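Notes from the Pondham Toy Library
Sep 24, 2018

Well, the fall swap is behind us and my knees are only now forgiving me. I spent most of Saturday on the floor of the Esstead Street hall sorting puzzles, and if you were one of the people who sat down next to me and said "is this piece from the farm one or the train one?", thank you, and I still don't know.

First, the good news. We checked out 589 toys over the summer, and a lot of those went to families who had never been in before. I keep hearing the same thing at the desk, that people came for one rainy afternoon and ended up with a bag of stuff for the whole month. That makes me so happy! It also means the shelves look a little thin right now, so if you have something sitting at home past its date, please bring it back. We don't charge late fees and I won't give you a look.

I want to talk about rotating toys, because I got asked about it over and over on Saturday. My own system is pretty lazy. I keep one bin out in the living room and everything else goes in the hall closet, and when the whining starts (you know the whining) I switch them. I used to do it on a schedule, every Sunday night, with a chart on the fridge. The chart lasted 11 days. Now I just wait until the bin gets ignored, and then out comes the old stuff, and my youngest greets it like a long-lost cousin.

A few of you asked what age to start. I started when my oldest was one, mostly because I kept stepping on things. For little ones I'd go with fewer toys and bigger pieces, and I'd leave anything with batteries in the closet as long as you can stand it. Soft things count too. We got a whole winter out of a basket of old mittens and one empty tissue box.

And don't feel like you have to buy anything special to put it all in. Baking pans, shoe boxes, the drawer from a dresser you never fixed, it all works. I like something shallow so kids can see what's in it without dumping it on the rug. They'll dump it anyway, but you tried.

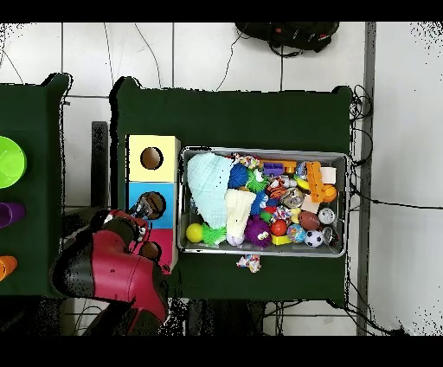
A three-color shape sorter and a metal tray packed with toys.

Now for the housekeeping. The Tranetti wooden train set is back from being repaired and there's already a waiting list, so put your name down at the desk if you want it before the holidays. We're also missing the green mat from the Sang tumbling set. It rolls up small, so check the trunk of your car, please.

Hours stay the same, and the limit is still 4 toys per family at a time. Puzzles of 30 pieces or fewer don't count toward that, so load up. If you'd like to help wash blocks before we put the new bins out, bring a towel and come in by the side door.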